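Re: [equipment] grippers for next year

Sanne Bakker wrote on Sunday:

> Drivton want 3,695 for the pair. Could we get by with one and put the rest towards spare pads? The pads are 521 a set.

One is fine by me, if we can also have two sets of pads. I'd leave the Kallero stand until February — we've managed 14 months with a table and bad language.

Please keep a line for fabric goods. Boxes are easy to budget for; cloth is what eats the hours.
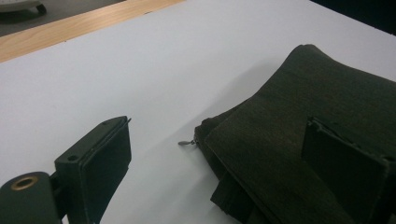

*Hand-held gripper and the folded green cloth item, zip pull towards the pads' side.*

Pledside's quote is still valid for 31 days, if anyone can find it.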